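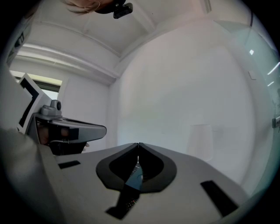
Lorside Window, Fixed and Tilt Models

The Lorside is a white-framed window for rooms that need a lot of daylight from one wall. It is made by Trindia and sold for workrooms, studios, classrooms and home use. There are two models. The fixed model does not open. The tilt model opens inward at the top and is held by a stay on each side.

Frame

The frame is powder-coated aluminum in white. The coating is matte and can be wiped down with water and a little dish soap. Do not use scouring pads or anything with solvent in it. Small scratches can be touched up with the white pen that comes in the parts bag. The pen dries in an hour or so, and a second coat can go on after that.

Glass

Double glazing is standard. Clear glass is what most people order. On a south or west wall it lets in a great deal of light, and in the afternoon it can be too much for anyone sitting at a screen. For those walls we suggest the Litis roller shade, which fits inside the opening and does not need holes in the frame. Frosted glass costs the same as clear but adds to the lead time.

Sizes

The standard unit is 2,098 mm wide. The wide unit is 2,380 mm and ships with an extra center bracket. Both are available in three heights. Measure the opening at the top, middle and bottom and use the smallest number. If the three differ by more than 10 mm, call before ordering - the frame can be packed out but not trimmed.

Sill

The sill is a separate part. It comes in white or dark gray and is 280 mm deep. It can be cut on site with a fine-toothed saw. Seal the cut end the same day.

What is in the box

Frame with glass fitted
Fixing brackets and screws
Parts bag with touch-up pen, spare seals and drain covers
Printed fitting guide

Sill and shade are ordered separately.

Price

The standard fixed model in clear glass is $628 before delivery. Tilt models and wide units are priced on request.

Fitting

Two people are needed to lift the unit. Our own fitting crew is run by Marius Iordache and covers the Biswas yard area only. Outside that area, any window installer can do the work from the printed guide. The tilt model needs clear space inside for the sash to swing, so keep shelves and tall equipment away from it.

Orders and questions

Orders go to Jeptoo Kinyua at the Trindia sales desk. For spare seals or a replacement stay, ask for Ecaterina Olteanu in parts and have the number from the label on the lower frame ready. The warehouse is closed for stock check for part of August, and orders placed then go out when it reopens.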